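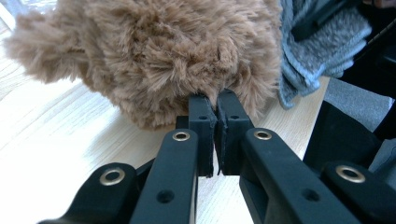
Soft Toy Care, Unit 9: Long-Pile Plush
Handout prepared by Dulce Villaseñor
Apr 23, 2025

Read this before the bench session. You will need a wide-tooth comb, a soft brush, a spray bottle and two white cloths.

Long pile hides things. Part the fur with your fingers and look at the backing, starting where the limbs join the body. Note any open seam on the record sheet before you do anything else. Hold the toy by the body — a limb should not carry the weight.

Surface cleaning

Mix 15 drops of mild soap into a bowl of cool water. Test on the underside first. Wipe with the cloth barely damp, following the lie of the fur, then go over it with clean water. Keep the backing dry. 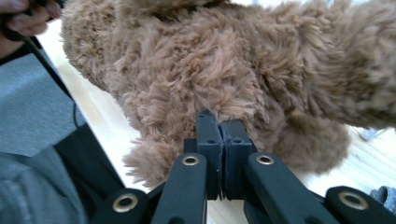
Clumped tufts are worked from the tip down. Hold the base of the tuft between two fingers so the comb does not pull on the backing, and stop if fibers come away. Brown and tan pile often has darker fiber near the base, so check the color there against a clean area before you call it a stain.

Drying

Air dry on a rack, turning the toy every hour. No hair dryers. Heat makes acrylic pile curl and it will not comb out.

Record sheets go to Ketill Blöndal. Write the toy's number at the top. Several came back in September with no number and had to be done again.

For next time: read the section on eyes and noses — the part on glued fittings only.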